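Lefteris Vasilakis @ Vosberg
Trying the Skarnbridge door-opening task pack this week. License is $631 per seat, 2 seats minimum.

Install was clean. Docs cover the physics parameters but skip controller gains. I had to set those by hand.

Ran 2311 episodes overnight on the hinged door with default friction. 69 timed out. Most of those were grasp slips on the round knob.

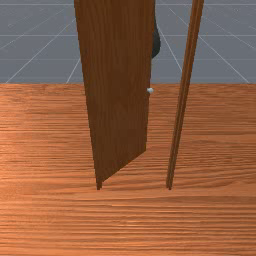
Hinge damping is exposed in the config file, latch stiffness is not. I've asked support for it. Next run uses randomized damping, same seed.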